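Unit 4 Handout: Cable and Sleeve on a Shop-Built Arm
Prepared by Ruth Rengifo
Brirkano Shared Workshop, September intake

Read before the session. Bring your own side cutters and a notebook.

4.1 Scope

Unit 3 ended with the arm bolted down and homed. This unit covers the wrist cable, the fabric sleeve and the first slow picks over the belt. Belt speed control is left for Unit 5. The controller is the Brosto board used in earlier units, with the same pin numbering.

4.2 Cable slack at the wrist

A cable that crosses a rotating joint needs a loop. If the loop is too short, the connector takes the load at the end of travel. If it is too long, it catches on the rail. To set it:

Power off and turn the wrist by hand to one limit.
Feed cable through until there is no pull at the plug.
Turn to the other limit and check again.
Add 12 mm and tie off below the joint, never on it.

Ties should be snug enough to hold the jacket without flattening it. Last term one group crushed a signal line this way and spent an evening chasing dropouts in the software.

4.3 Sleeve

The sleeve keeps dust and loose ends out of the lower joints. Cut it 19 mm longer than the arm measured straight. Some wrinkling is normal and gives the elbow room to bend. The sleeve must stop short of the wrist joint. Fabric drawn into a turning joint will stall it, and the motor will heat up before the Brosto board trips.

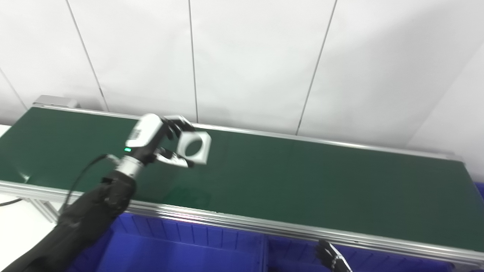
4.4 First picks

Use light, flat parts with a hole or a clear edge. Run at the lowest speed setting, with the belt stopped. Approach from above, close until the fingers touch, then add grip in small steps. Record the setting at which the part no longer slips when tapped. Thin plastic will bow under too much force, so look at the part edge-on before raising the setting again.

Keep the lift low for the first runs. A part dropped from 200 mm can bounce off the belt and into the drive end.

In the Serrano log format, each line holds the run number, grip setting, result and a short note. The reference set has 277 runs. Yours will be much shorter, but keep the same column order so that the plotting script reads it.

4.5 Common faults

Grip drifts open during a hold: check the supply voltage under load.
Part rotates in the fingers: move the contact points farther apart.
Arm stops partway with no error: reseat the wrist plug, then repeat 4.2.
Belt creeps when stopped: note it and carry on. The fix is in Unit 5.

4.6 To hand in

One Serrano log, one sketch of your cable loop with dimensions, and a paragraph on any fault you found. Files go in the Brirna folder under your bench number.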